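Against the Entryway

My building has 289 units and a newsletter, and in April the newsletter ran a piece on how to make an entryway. We don't have entryways. We have a door, and then we have the kitchen. The writer, a decorator named Borislav Stojanovska, suggested a bench, a row of hooks and a shallow dish for keys, and he called the whole arrangement a "landing zone," as though I came home by parachute.

I tried it. I bought the Gunano, a hook rail that cost 109 dollars and holds 3 coats if they are thin and get along. It took an evening to put up and has since become the place where I hang a tote bag full of other tote bags. 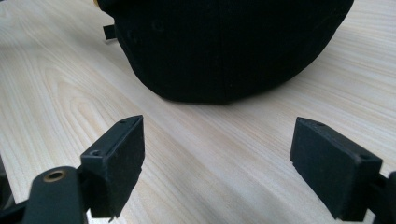 Most of us already have a landing zone, and it's the table. Decorators hate the table. They photograph it with one lemon on it and go home. But a table is at hand height, it's lit, and you walk past it a dozen times before bed, so whatever you put there stays in your life. A soft black thing dropped on pale wood is about as easy to find as anything you'll ever own. Put the same thing on a hook, behind a raincoat, and you'll be buying another one by winter.

My neighbor Pádraig Ó Ceallaigh takes the other side. His keys live in a drawer with a divider in it, and he will show you the divider. He says a clear table makes for a clear head. I've seen him stand in the hall patting his pockets for a good long while with that clear head of his, trying to remember whether he'd switched to the other drawer.

I'm not arguing for squalor. Mail should be opened, and plates should go back to the sink the same day. But I'd like the newsletter to leave the table alone. They could do something on the elevator.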